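Kikano Home Fair, second visit
2021-08-18

I went back to the Kikano home fair because a neighbor swore it had improved since the last one. Entry is now 7 dollars, up from free, and for that you get a tote bag with a paper map that leaves out the restrooms. The hall was fuller than I expected. Most of the crowd seemed to be there for kitchens, so I started there too.

Countertops

Ollell had the biggest stand and the loudest claims. Their line this year is pale stone, cream with thin gray veins, and the man at the desk told me it would "never stain." I asked whether that was in the warranty. He went to find the booklet, and the booklet says stains are covered if reported within 87 days and if the surface was sealed by an approved installer. The approved installer is Ollell. Sealing costs 299 dollars and has to be repeated, though he couldn't say how often.

I asked for a sample to take home and pour coffee on. They don't give out samples. They do give out pens.
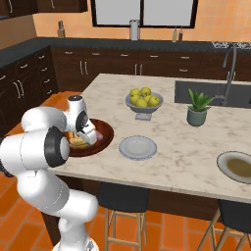 Cabinets

Greloletti makes good drawers, I'll give them that. They slide quietly and they close without a slam. What I don't believe is the price on the card. The 3,000 dollars covers the boxes and the doors. Handles, delivery, fitting and the side panels are all separate, and the woman who went through it with me kept saying "most people add" until I stopped writing things down. If most people add it, put it on the card.

The doors on the corner unit were already out of line — not by much, but this is the one they chose to show the public.

Lighting

Prasertsri was the stand I liked best, mainly because they let visitors alone. Plain shades, prices on every piece, a switch you could try yourself. I still wonder how those linen ones are supposed to be cleaned over a stove. The leaflet says "wipe gently," which won't do much against bacon grease.

Getting there and eating

Parking is behind the hall and fills up early. The shuttle from the overflow lot is supposed to be constant and I waited long enough to read the whole Ollell booklet a second time. Lunch was a cheese sandwich and a bottle of water, both fine, both priced like airport food.

The next fair is set for June. The banner by the exit promises it will be twice the size, but the line for coffee was already out the door at this one. I'd want to see the map first.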